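Kostby Block Puzzle: README

Kostby is a puzzle you build from chunky, square-edged pieces on a thick red base, and this folder has what you need to make one, play with it, and change it to suit yourself. I've been fiddling with this set for a good while now and I still pick it up most evenings. The shapes look so simple on the table, and then you try to fit them together and there goes your coffee break!

Last updated December 7, 2018.

What's in the folder

parts/ has one model file per piece, plus the base. File names go by color and shape, so green-arch is the green arch, purple-post is the purple post, and so on.
sheets/ has the puzzle sheets, 13 in all, each one a starting layout and a goal.
notes/ is my running log of fit problems and fixes. Messy, but worth a search if something sticks.
photos/ has close-ups of the pieces in play.

The pieces

Everything is drawn on a plain cube grid, so a foot on one piece is meant to sit happily beside a post from another. The base is the big one. It carries the recesses the other pieces drop into, and it's heavy enough that it stays put while you work.

The purple posts are the friendliest part of the set. They stand upright in the base and act as landmarks, and most of the sheets ask you to put them in first. The green arch goes over and between things: two legs, a bar across the top, and a foot turned outward on each side.

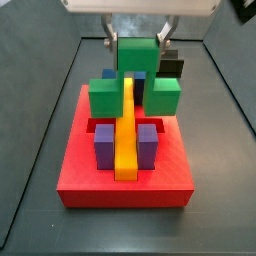 Green arch above the red base, purple posts standing.

The arch was the piece that made me fall for this puzzle. It blocks so much when it's in the wrong place, and when it's right you can still look through the gap in the middle and see what you've trapped behind it (usually the piece you needed next). On the early sheets you place it last. By sheet 11 it goes in much sooner, and I love how much harder that makes everything else.

Handling green pieces

Pick them up high, near the top, and let the feet hang. If you grab a foot, the piece wants to turn in your hand and you end up nudging the posts on the way down. I'd also suggest spending a few minutes just turning a piece over away from the base before you start a sheet. Look at it from every side.
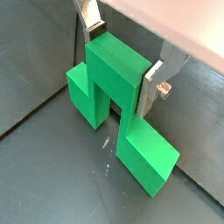

A piece that seems symmetrical from the front can look like a staircase from a corner, and a lot of wrong moves come from trusting the first view. Sheets 2 and 4 are built around exactly that mistake. Have fun with them!

Printing your own

Print the base flat, recess side up. Fine lines on the surface are fine and I leave mine alone, but do clean the inside walls of the recess, where a stray bit of material can hold a post crooked. The first Brurum layout had tighter recesses and I gave up on it in June. If you still have those files, please swap them for the current ones.

Colors are up to you, though the sheets name pieces by color, so a different palette means relabeling. Tsoukalas, the variant set, uses the same grid and its posts fit this base with no changes.
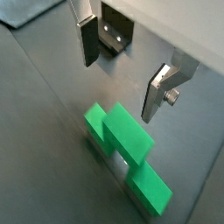

Clear some table around the base too. Half the pleasure is laying pieces out and trying pairs together before anything goes in, and it's much nicer with elbow room.

Known issues

Sheet 9 has two solutions. I only meant one, but the second is lovely, so it stays.
Festex sheets use the old piece names. A lookup list is in notes/names.txt.
The log skips from entry 165 to entry 167. Entry 166 was a duplicate and I removed it.

Sharing

Use the files, print them, remix them, hand them to friends. If you design a new sheet, send it over with the goal layout and your own solution. I'd be thrilled to try it.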